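Sumaiya Weerasinghe
Thread, 11 posts
3 min read
Last updated: April

1/ I have now written the house rules for our kitchen robot cell four times. Version one was a single line that said "be careful." It was followed to the letter and we still bought a new toaster.

2/ Rule one today: the arm has a speed for people nearby and a speed for nobody nearby. If you aren't sure which you are, you're people.

3/ Rule two. Anyone can hit stop, for any reason, and doesn't owe an explanation. Pumphrey once hit it on account of a sneeze. Good stop. Logged it.

4/ The log is where I lose friends. Every stop gets a line: time, task, who, what the arm was doing. "Weird noise" is allowed. "Vibes" has been retired.

5/ We had 29 stops in the first month and someone upstairs asked if we could get that down. Sure - I could hide the button.

6/ Props. Soft ones first, always. A new grasp routine does 200 clean picks on plush before it goes near anything that chips. Dudska thinks this is excessive. Dudska also doesn't order the plates.

7/ Cables! Check the loop at full reach, both sides, before the first run of the day. Takes 90 seconds. I've timed it because I was told it takes "forever."

8/ Heat. Appliances stay unplugged at the wall during pick and place work. Turning the knob to off doesn't count, and I will come over and look at the plug.

9/ Clorkier sent us their template for a risk assessment and it's decent, except that it has one box for "hazards" and the box is the size of a stamp. We stapled on a second page. Then a third.

10/ The Pudano people asked which standard we follow. The published ones for robots and shared workspaces, plus this thread, plus a laminated sheet that keeps falling behind the counter.

11/ Redo the assessment when you change the gripper, the layout or the task. Yes, moving the cutting board is a layout change. I don't make the rules - well. 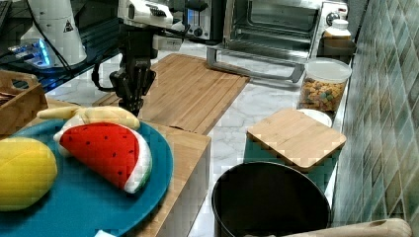 Who is allowed to restart the arm after a stop?

Whoever is running the session, once they've checked the work area, confirmed everyone is clear and written the line in the log. The person who pressed stop has to agree to it first.

Contact | © Sumaiya Weerasinghe | Back to top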